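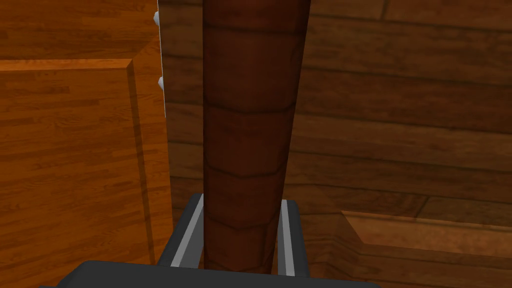

A dark, banded post, a little wider toward the top.

November, by Gunawardena

I met the woman who runs the choir in Drirnemport over very bad coffee, and she talked for an hour (I loved it!). She can't read music. "I hum it, they hum it back," she told me.
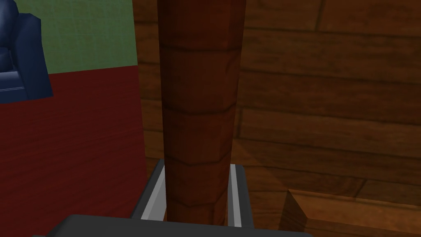
Her first concert drew 37 people. "Half of them were looking for the bake sale," she said – and then they stayed for the encore. The choir has 81 singers now, and they're off to Skerkent in spring.

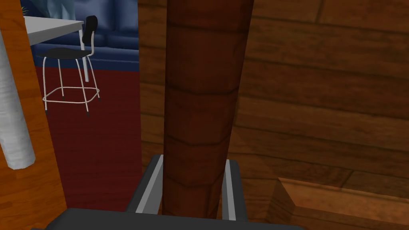
On stage fright

"I still get it," she said. "I eat a banana and go on."

Recent stories
Anier's night bakery
Learning the accordion at 60
Skerkent ferry: new times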